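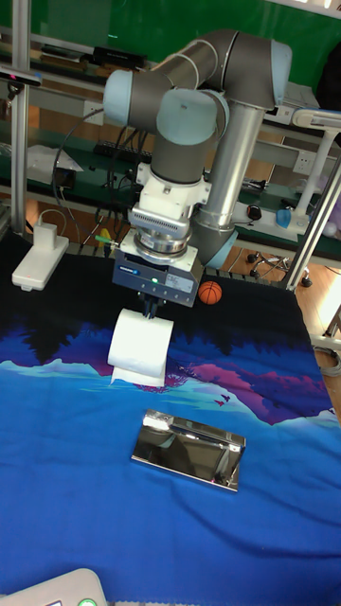 *The paper roll and the shiny holder on the test table at Skundilham.*

Saturday, October 13, 2018

So the big toilet paper job is on hold, and I'm a little heartbroken! Devendra Grewal had the arm signed up for 1000 cycles of picking up a roll and putting it down at a metal holder, over and over, as a wear test for the Kostiuk project. It got to 454. Then the gripper quit reporting how far apart its fingers were, and the arm went right on moving like it was holding something at full grip. It wasn't. The roll went off the side of the table and so did a good length of paper.
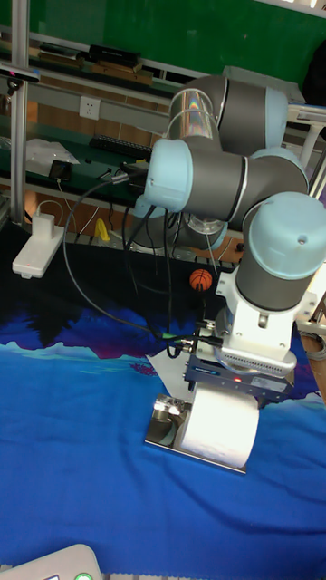 What bothers people in the shop (me included) is that the program never stopped. When the grip reading goes stale the arm is supposed to freeze, and it ran two more moves before Devendra got to the stop button. Fine with a paper roll. Much less fine with the metal parts Celletti wants us to try in November, and I said so, probably louder than I needed to.

Berwyn Phillips went through the log that afternoon and found the same dropout at cycle 305, only shorter, so the arm had recovered and we all missed it. He suspects the gripper cable, which gets bent a bit every time the wrist comes down. I'd put my money on the connector, but he's been right before and I owe him lunch from last time.
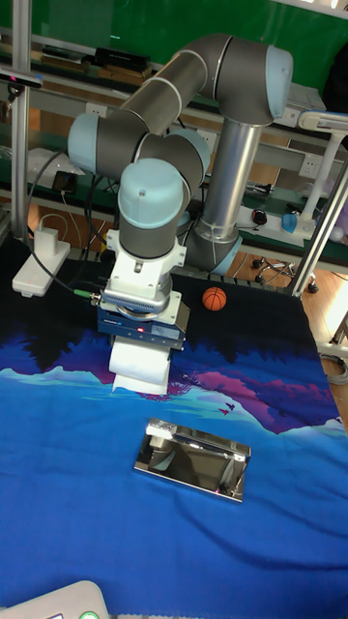 For now the rule is slow speed only, one person within reach of the stop, and no hands past the front of the table while the arm has power. Devendra has also added a check that halts everything if the finger reading doesn't change when it should. Ultel is sending us a new cable, and the old one goes back to them in a bag with Berwyn's notes taped to it.

The count starts over at zero once the cable is in, which hurts! If you had time booked on the arm this week, talk to Devendra about moving it.

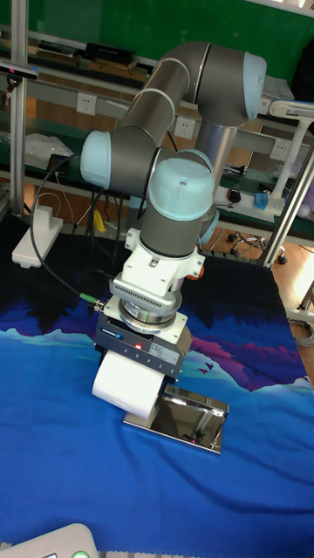

*Roll in the gripper, over the metal tray.*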